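Heat loss in a gaiwan, and other notes on the tea table

I have been drinking from a lidded cup for most of a year, and until March I had never measured what the lid does. Iestyn Cadwaladr claimed that it makes no difference to the temperature of the tea at drinking time, only to how the leaves open. I thought he was wrong. What follows is what I wrote down, with some remarks on the table itself, which has been rearranged more than once since my last post.

The method was simple. Same cup, same leaf, same weight of leaf, same kettle, window shut. I poured at a full boil, started the timer when the water reached the inner rim, and took a reading with a thin probe at one-minute intervals for 12 minutes. One run with the lid on, lifted only enough to admit the probe. One run with the lid off. I repeated the pair on 3 mornings and discarded the first pair, as I had forgotten to warm the cup for one of the two runs.

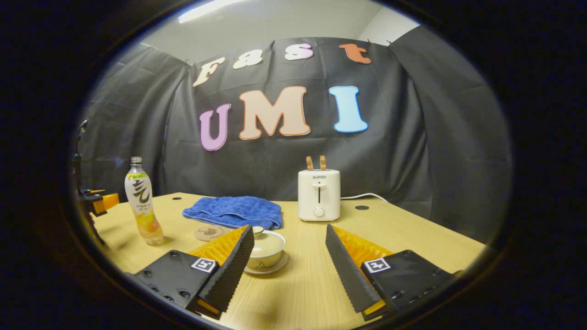
The lid matters more than Iestyn allows. With the lid off, the tea reached the temperature at which I can comfortably sip it at the six-minute mark. With the lid on it took just under ten. Most of the difference builds up in the first four minutes, when the surface is hottest and evaporation is doing most of the work. After that the two curves run nearly parallel. I had expected the saucer to contribute something as well, so I did one extra run with the cup standing directly on the wood. The readings differed by less than the probe's own error. The saucer is there to be picked up by, and to catch the overflow.

A cork coaster under the saucer made no measurable difference to the tea either. It does make a difference to the table. Before I started using coasters I had two pale rings in the finish, both from the same week, and neither has come out. Kamil Vrabec suggested warming them gently with an iron through a cloth, which took the smaller one down to the point where it shows only in low light from the side. The larger one is still there. I have stopped working on it.

Elin Samuel asked in the comments last time why I use a covered cup at all and not a pot. The answer is volume. My smallest pot holds 500 ml, and I do not want that much tea of one kind before work. The cup gives me one serving per steep and I can stop whenever I like. The disadvantage is that the rim gets very hot, and a person with small hands has to learn where to hold it. I tip the lid back a few millimeters, keep a thumb on the knob, and pour away from myself. It took me a couple of weeks to do this without spilling, and the towel was in constant use for all of it.

On towels: I have tried linen, cotton terry and microfiber. Linen looks best and is poor at picking up a spill from a varnished surface; it pushes the water ahead of it. Terry is quick but sheds for the first several washes, and lint in a cup is hard to ignore. Microfiber is the best of them at drying porcelain and needs to be washed separately without softener. I bought a pack from Skoko two years ago and have no complaints apart from the hems, which curl. Whatever the material, I fold it in four and keep it within reach of the cup. A towel on a hook across the room is of no use when the saucer is already full.

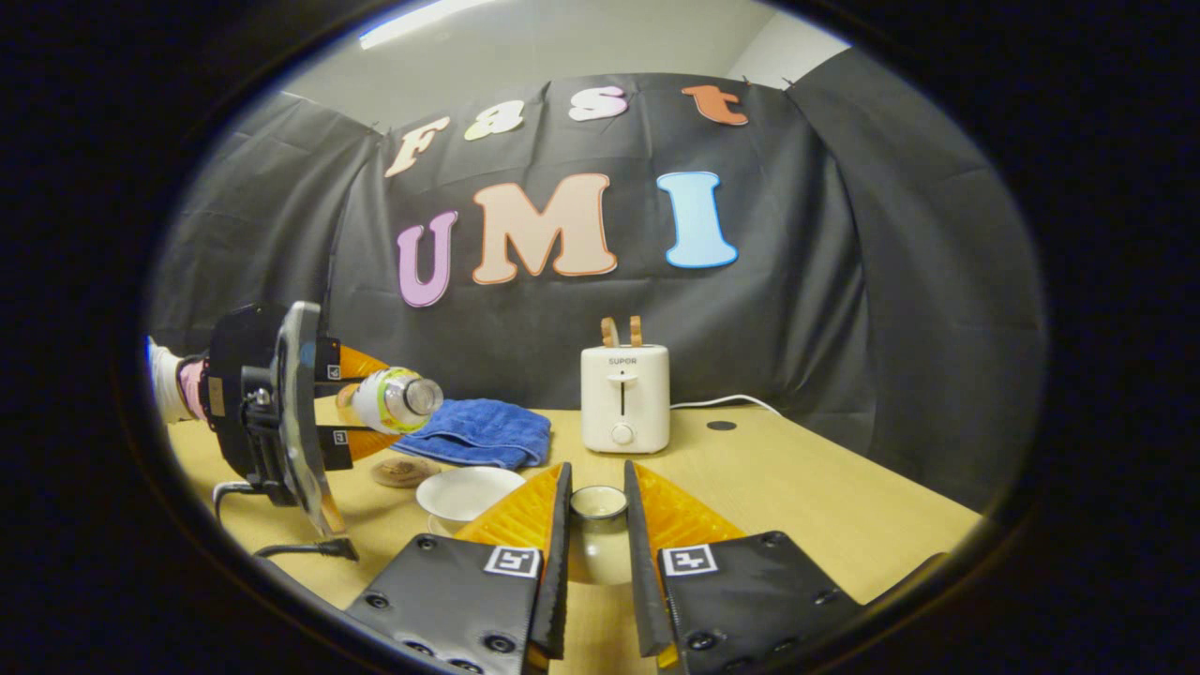 Breakfast and tea share a table in my house, and that sets most of the limits on the layout. The tea side wants a stable surface and some space for the wrist to turn. The bread side wants power. My rule is that the coaster, the cups and the towel stay together, and the toaster goes behind and to the right, where its cord can run off without crossing the part of the table where liquid gets poured. The grommet hole back there would take the cord through the tabletop, but I have left the cord over the surface for now. The dial on the SUPOR sits low on the front, near the base, so nothing tall should stand directly before it. I keep mine at a middle setting for ordinary sliced bread and one step higher for anything from the freezer.

Crumbs are the remaining problem. I empty the tray on Friday, after it has been unplugged and left to cool, and I brush the slots with a dry pastry brush. Cadi Vaughan turns hers upside down over the sink and shakes it, and gets out more than I do, though she also gets crumbs in the drain.

I have two items still open. Muthu Suvarna has lent me a thicker cup from Muranport, heavier in the hand and noticeably slower to warm through. I want to run the same pair of tests with it, once preheated and once straight off the shelf, as I suspect the preheating will count for more than the lid does. The other is water. Everything so far was done with tap water, and the kettle scales quickly here. A filter jug is on order. I will post the readings when I have a complete set, with the probe error given for each, in the same table format as before.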